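Careo Overnight Hand Mask
Moisturizing glove treatment for dry hands
Item no. 1720

Reviewed for the shop by Rakiya Afolabi

We stock this because people keep asking for it, and I was against stocking it. Please read the whole page before you put it in your basket.

What the box says
"Visibly younger hands in 9 nights." Younger than what, the box does not say. The leaflet inside repeats the claim and adds a chart with no numbers on the side. I wrote to the maker and asked how the chart was made. I got a coupon back.

What you get
One tube of cream and one pair of thin cotton gloves. The cream contains glycerin, shea butter, urea and a little lactic acid. There is also "Brekau sea mineral complex," far down the ingredient list, just ahead of the preservative. Draw your own conclusions about how much of it is in there.

What I think it does
Glycerin and urea are old, cheap and good at holding water in skin. Shea butter sits on top and slows the drying. Gloves keep the cream on your hands and off your pillow. If your skin is rough from washing up or cold weather, it may well feel softer in the morning. I would expect the same from a plain urea cream and any clean cotton gloves you already own. I don't believe a cream like this will lift age spots or "reset" anything, and I would like the word "reset" taken off skin care for good.

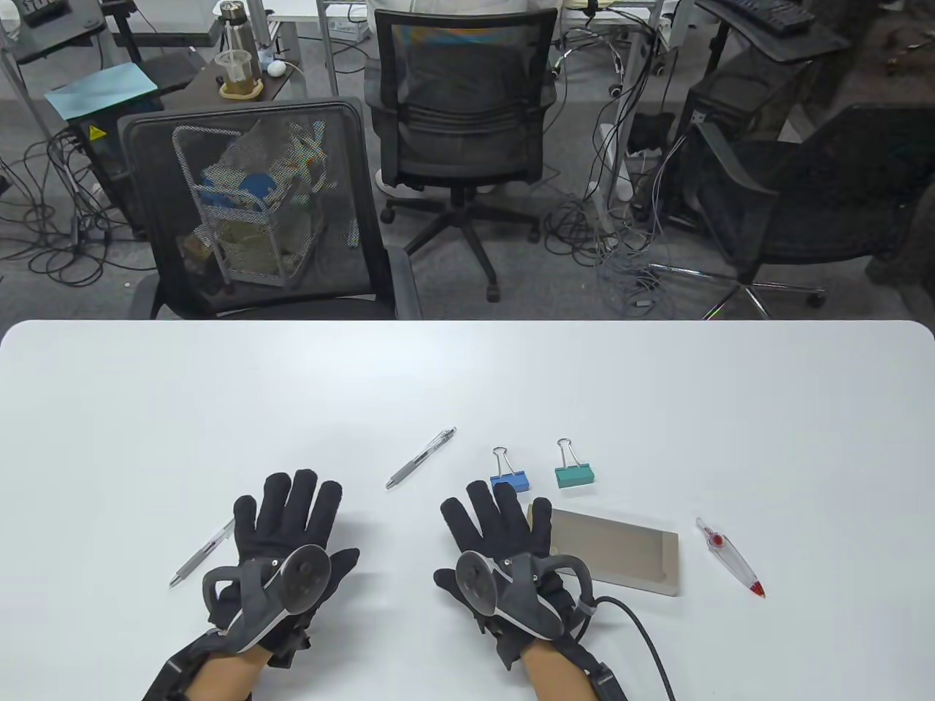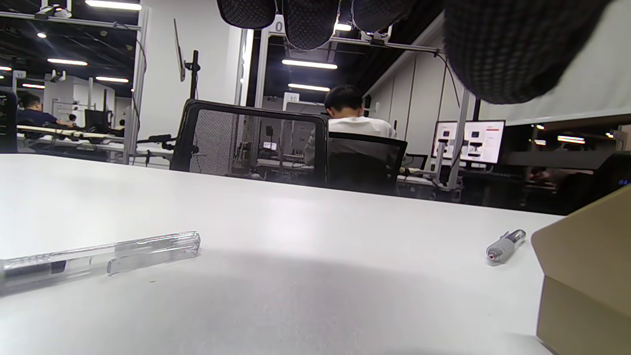 Gloved hands at a white table.

How to use it
Wash and dry your hands. Squeeze out a bit the size of a hazelnut, work it in around the nails, wait a few minutes and put the gloves on. Leave them overnight or for an hour in the evening. Wash the gloves every few uses without fabric softener.

Don't use it on cracked or bleeding skin. The lactic acid will sting. Try a small patch on the inside of your wrist first, and stop if it itches or turns red. If you have eczema, ask your doctor or pharmacist before you buy.

Scent
Listed as "fresh linen." To me it smells like a hotel elevator. My colleague Hauke Steinbach likes it, so there you go.

Sizes
Gloves come in one size, which means they fit medium hands. They are loose on small ones and tight across the knuckles on large ones. The Tjoa cotton gloves we sell separately come in three sizes and have a softer cuff.

Compare with
Trollow Plain Hand Cream: urea and glycerin, no scent, no gloves, no promises. Item no. 2721. Still my pick for daily use.
Tjoa Cotton Gloves, pair: item no. 243.

Returns
Unopened tubes can come back to us. Opened ones can't, even if you look the same age on the tenth morning.

Page last checked April 19, 2023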